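Castura two-drawer desk: six months of homework, bills and spilt squash

I've been meaning to write this up since September, when the Castura desk finally came down in the Fuchs shop sale and I stopped dithering. We're a two-person, one-desk household (plus a nine-year-old who thinks it's hers), so it gets a proper hammering, and I think I can say something useful about it now.

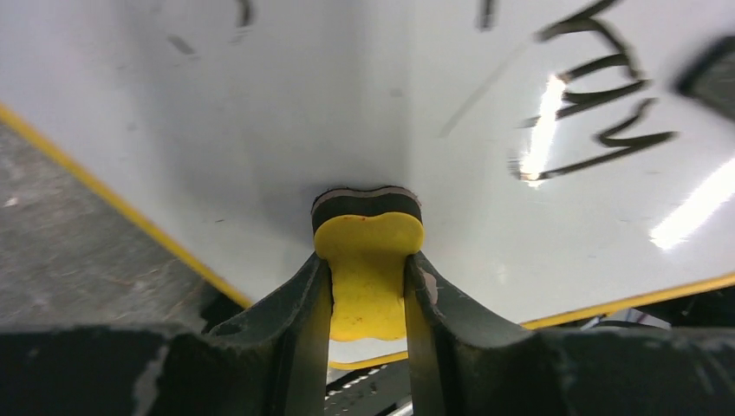
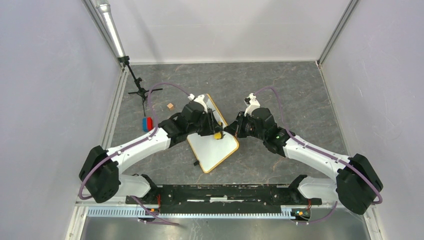 First, the size, as that's what most people message me about. The top is 1,000 mm wide and 615 mm deep, and I did wonder if that would feel mean after the big old table we had before. It's fine! A laptop, a lamp and a mug all fit with room for your elbows. What doesn't fit is all that plus the things a nine-year-old needs for spellings, so I've had to get strict. A small white board with a yellow edge can lie flat at the front with the laptop shoved back, and a little yellow and black eraser goes in the drawer with the pens. If you want a full-size keyboard and a second screen as well, go for the next one up. I wish I had, on some days.

Putting it together took me a Thursday evening and a fair bit of muttering. The legs are easy, four bolts each and a decent chunky key in the box. The drawers are where it went wrong. The runners look the same left and right but they aren't, and the drawing that's meant to show you the difference is about as big as a postage stamp. I had both of them on backwards before my neighbour Arne Wunderlich came round to borrow the steps and spotted it straight off (he has the same desk in the dark finish, lucky for me). Look for the tiny notch — it goes to the back.

Once they're in, the drawers are lovely. They shut softly, they don't rattle, and they pull out far enough that you can get at the stuff right at the back. They're shallow though. Pens, chargers, stamps, a thin notebook, yes. Anything like a hole punch, no chance.

The finish is my one real grumble. Squash wipes off, tea wipes off, but felt tip goes in and stays in, and there's now a green smudge near the left corner that I've tried everything on. I put a mat over it. There's also a slight wobble if you lean hard on the right-hand side, which got better when I tightened the bolts again after a couple of weeks. Do that, by the way, as the leaflet doesn't mention it.

I looked at the Herkley as well before buying. It has a nicer top, I'll give it that, but there's only one drawer and it costs a lot more. The Trardale was cheaper and I sat at one in the shop, and my knees hit the crossbar every time I moved. I'm not even tall!

Delivery was quick. One corner of the box was bashed in but the desk inside was all right, and there were 2 spare bolts in the bag, which I've taped under the top so I don't lose them.

Would I buy it again? Yes, in the sale, and in the dark finish so the felt tip doesn't show. Four stars from me.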